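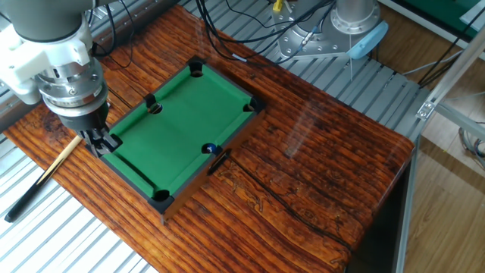 by Maren Oakshott

The rule was that you did not put your hand over the table while the arm was live. It was the second rule on the sheet, after the one about reading the sheet.

I had written most of it myself. Stevgate took me on in May to put the bench in order before the Plaletar inspection, and when I arrived the only written instruction was a strip of tape on the monitor that said ASK FIRST. It didn't say who to ask. By the end of the month we had two pages, laminated, with a box at the bottom for initials.

The job at the bench was toy pool. The table was green with black rails and small enough to carry under one arm. Plaletar wanted to see the gripper come down close to something low and hard without leaning on it, and pool had been chosen before my time. I never found the paperwork for the decision, so I wrote some and put the date I had written it, not the date it should have been.

The test was 100 approaches. A technician set the ball, stepped back behind the floor line, called "clear", waited for the other technician to call "clear" back, and started the run. The arm came down to the rail, held, and went up again. If the ball had moved, the approach was a fail. If anyone's hand had crossed the line, the whole run was void and you began again from one.

People disliked the second call. They said there were only two of them in the room and they could see each other perfectly well. I said the sheet had to work for people who couldn't. The younger technician asked which people those were, and I said I would know when I met them.

We started after lunch. By approach 24 they had stopped saying "clear" and were saying "cl". I made a note and said nothing, as the sheet did not specify how much of the word was needed. I added that to my list for the next issue.

At 60 the arm stopped low, with the gripper down by the corner of the table, and stayed there. The screen said Rollumine was holding. Rollumine was the control software, and holding could mean that it was thinking or that it had finished thinking and not told us. The blue ball sat near the side pocket, where it had no business being. It had been in the middle when we set it.

"It's rolled," said the older technician. "The bench isn't level."

"Or it was touched," I said.

"By what? It's nowhere near it."

The bench had been levelled that morning. I had the form. I went and got the form, and it had been signed for the bench downstairs, in the Cervantes room, which has the same number as ours with a different letter after it.

So the bench might not be level, and if it wasn't, every pass so far was a pass on a slope. The older technician said the thing to do was put the ball back, press resume and level everything tonight. We were booked on the bench until six. It was ten past five.

The younger one already had her arm out. She wasn't being careless. The ball was right there, and the machine was as still as a coat stand. I think I would have done it myself in April.

"Holding is live," I said. "Page one."

She looked at the sheet, which was clipped to the side of the desk, and read it as if it might have changed. Then she took her arm back. I couldn't have told you whether her fingers had crossed the line, and neither could she. We both looked at the tape on the floor for a while.

The older technician pressed the stop, waited for the light, and called "clear". All of it, with the r on the end. She called it back.

I wrote VOID across the run and the reason beside it. In the reason box I put "bench level not confirmed", and under that, after thinking about it, "possible reach over line during hold". She read it over my shoulder and put her initials next to mine. Then she went downstairs to borrow the spirit level.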